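The man at the Nendurell ferry office swore the tonic would cure my aunt's knees. He wanted 40 for the bottle, 15 if I took the one with no label. I asked what was in it.

"Springwater," he said, "from 3,000 feet up."

The highest hill in Nendurell is 394 feet. I'd walked up it that morning and found a goat and a locked tap. I bought the cheap one anyway – my aunt likes a bottle – and she was dancing by April.
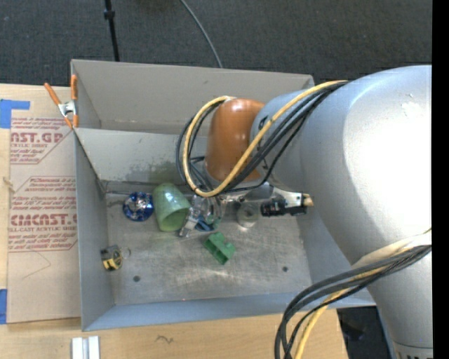

Stellis Staff Writing Club

She says it was the tonic. I say she'd stopped carrying the coal.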